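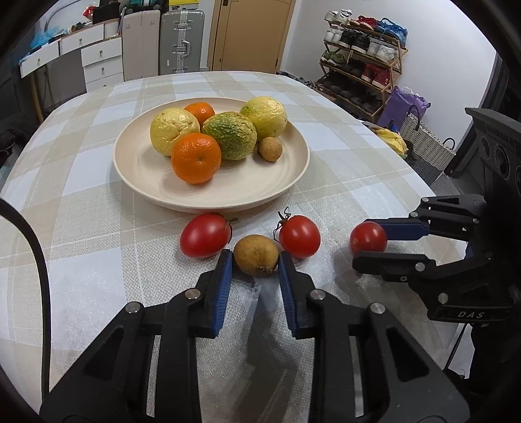
October 2023
By the Editorial Board, Tustdale Shared Workshop Bulletin

The Case for Slow Grippers

Members of the Tustdale Shared Workshop, and a growing number of people working from their own dining tables, now build devices that would have been out of reach for an amateur not long ago. This board welcomes that development. It also holds that home and community builders have taken up a poor habit from commercial demonstrations, namely the habit of treating speed as the first measure of a good machine. It is our view that a gripper built at home should be judged by what it can hold without harm, and that workshops should arrange their lending, their teaching and their open evenings accordingly.

The argument begins with the objects themselves. A steel block or a printed cube will forgive almost any error in closing force. Fruit will not. A ripe tomato has a smooth skin and very little tolerance for a finger that closes too far. A longan is small and rough, and it rolls. A mandarin gives a little under the thumb and then gives a great deal. These are common things, available in any kitchen, and a builder who can pick up all of them with one pair of fingers has solved a harder problem than the builder who can stack cubes at twice the pace.

The workshop's own records support this position. In January, members were invited to bring two-fingered grippers of their own making to a bench trial lasting 20 minutes. Most had been tuned on printed blocks. The designs that did well on soft produce had, in nearly every case, been given compliant pads and a slow final approach. Several of the quickest entries left marks on the first tomato and were withdrawn by their builders, who returned in later weeks with softer pads and better results.

The pads deserve more attention than they receive. Members commonly spend weeks on linkages and an afternoon on the surface that touches the work. Ridges help with some skins and hinder with others. A pad that suits a lemon may bruise a plum. The Presteo pattern, which circulates among our members as a set of drawings, is a sensible starting point, but it was drawn up for cartons and should be altered freely. The notes kept by the Dağdelen group, whose members build mainly at home, are more useful on this subject than anything in our own library, and we have asked permission to bind a copy.

An objection has been raised that hand-held tools are a distraction from true automation. The board does not agree. A person who closes a gripper by hand learns where it slips and where it crushes. That knowledge must be obtained before a motor is fitted, and it is far cheaper to obtain it with a bowl of fruit than with a damaged drive. We would go further and recommend that no member apply for motor funds under the Jotico grant until the fingers have been tested by hand on at least 2 kinds of soft produce.

A second objection concerns cost. The sum set aside for the grant this year is $2,952, and some members would prefer to see it spent on faster actuators. Pads, springs and pivot screws are inexpensive. An award of $80 will carry most finger designs through several revisions, and the fund could therefore support many builders where it now supports a few.

There remains the matter of where such work is done. Much of it takes place in rooms that are also used for eating and for storing shoes. The board sees no fault in this. A household table presents uneven cloth, mixed light and objects of irregular shape, and a tool that performs well there is likely to perform well elsewhere. Members who work at home should be given the same standing in trials as those who rent a bench, and their results should be entered in the same book.

The rules for the next round of trials are under review. The board will propose that the timed category be retained but moved to the end of the evening, and that marks on the produce be scored ahead of the clock. Written comments may be left at the front desk.

This site uses cookies to remember your preferences. By continuing to browse, you accept our cookie policy. Subscribe to the Bulletin to receive new articles by email.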